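Category: Student Projects / Automation / Planning and Purchasing
Reading time: 2 min

Equipment Plan for a Two-Arm Sorting Bench
Project report, Plano, June 2020

The purpose of this project was to prepare a purchasing plan for a bench on which two arms sort small workshop supplies. The plan covers grippers, fixtures and consumables. The arms are carried under a separate budget line and are excluded from the totals.

Fixtures were limited to household goods. A dish rack and an open cardboard tray set the reach required of each gripper, and tape rolls serve as the standard test items. 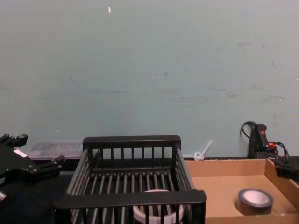
Charbonneau asked in review whether the budget should not go first to spare gripper fingers, given that a rack or a tray can be replaced in an afternoon and a finger on order cannot. The point was accepted, and 4 spare sets were moved to the first purchase.

Two suppliers were compared. Gevari quoted $167 per set of fingers with delivery in 10 days. Brorken quoted a lower price but could not confirm shipment before October. The Gevari offer is recommended.

Consumables are to be ordered by type, as roll width and core size affect the grip. 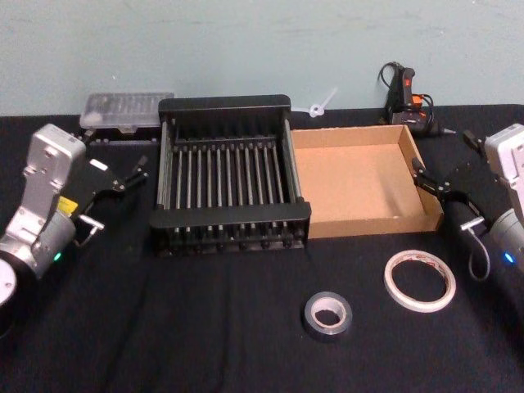 Silver duct tape and a wider, thinner white roll should both remain on the list. Cable management, a second cloth for the tabletop and replacement trays are assigned to the second purchase.

Contact the department office | Back to top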